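Plant Visit: Cordier Shaft Works, Vedala
April 2021

Cordier makes graphite golf shafts for several club brands and sells a smaller number under its own name. The plant outside Vedala is a single-story building, with rolling and curing at the north end and finishing at the south. The visit took most of a morning and started in the cutting room.

Prepreg arrives on rolls and is held in a walk-in freezer. Each roll is logged out, thawed in its bag and cut into flags on a flatbed cutter. A driver shaft in the current line uses more flags than a fairway shaft of the same weight, mainly in the tip section, where the bias layers are doubled. Flags are kitted by ply angle and sent to the rolling tables in sets of 40.

Rolling is done on steel mandrels with a heated platen. The operator tacks the first edge by hand and the table does the rest. After rolling, the shafts are wrapped in shrink tape and hung vertically in the oven. Cordier would not give its cure schedule. The tape comes off on a stripping machine, and the ridges it leaves are taken down on a centerless grinder in two passes.

Testing was the most useful part of the tour. Every shaft is weighed and checked for frequency with a 200 gram tip weight, then sorted into bins. Shafts outside the weight window are reworked at the grinder if heavy and scrapped if light. Torque is checked on a sample from each batch. The spine is located and marked on Cordier's own line only; the brands that buy unpainted blanks do not ask for it.

The Drornero is the model most readers will have seen. It is a mid-launch shaft with a stiff butt and a softer center section than the version it replaces. I hit the 60 gram stiff in the indoor bay next to the test room, in a 10.5 degree head. Flight was lower than the launch label suggests. The bay has a net at short range and a launch monitor, so I would want outdoor numbers before saying more.
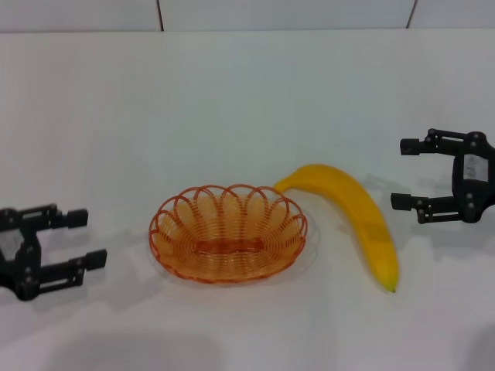
Basket and banana on a white tabletop.

Finishing is paint, decal and clear coat, with nearly 200 shafts on a rack. Cordier plans to move decals to direct printing in September.

Retail sales go through Biditport, which lists the Drornero at $79 uncut, without adapter or grip. Tipping instructions are printed on a card in the tube – the card I was given covered drivers only. Fairway wood figures have to be requested from the plant.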